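2/26/21. Fault notes on the Pulo gripper, jacket folding task. Run 1144 stopped mid-grasp with a force limit error.

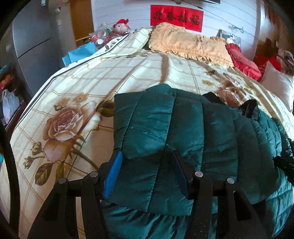 Log shows the finger force reading stuck at its last value for 2 seconds. The Buvar driver kept closing on stale data.

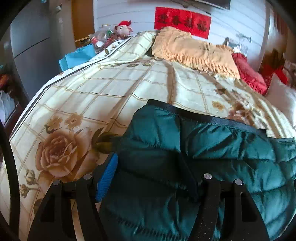

Pulo on the quilted jacket, blue pad side left.

Swapped the sensor cable. Same fault on 5 of 6 tries, so the cable is cleared. 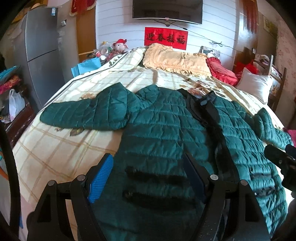
Jacket spread on the bed, both fingers over the lower part.

Wernow firmware from August has no timeout on that channel. McKinnon build does.

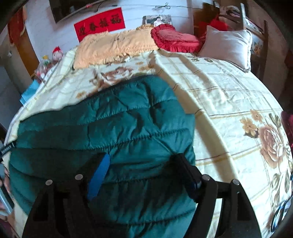

Rolling back to McKinnon. Keep hands clear of the pads until then.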